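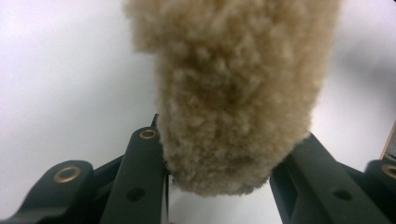 So why do robots still struggle with soft things?

Because a soft thing is never the same shape twice, and a machine likes to know where it stands.

I had this from Salma Samir at the Brimberg open day, where 368 visitors had come to see the future and most had found the tea urn first. Her stand had a fleece, a hand-held gripper and a queue of 11 people, all convinced they could do better than a robot. You work the fingers yourself, and the software learns from how you did it. Squeeze too hard and the pile bunches up. Squeeze too gently and you are holding air.

"Grown men sulk," said Samir, who has run 285 of these sessions and seems to have enjoyed every one.

My own turn lasted 2 minutes. I was told my grip was "interesting", and the next visitor was waved forward - a girl of nine, who was told hers was very good.

The Demamora team next door had a robot stacking tins. It was much quicker, and it had no queue at all.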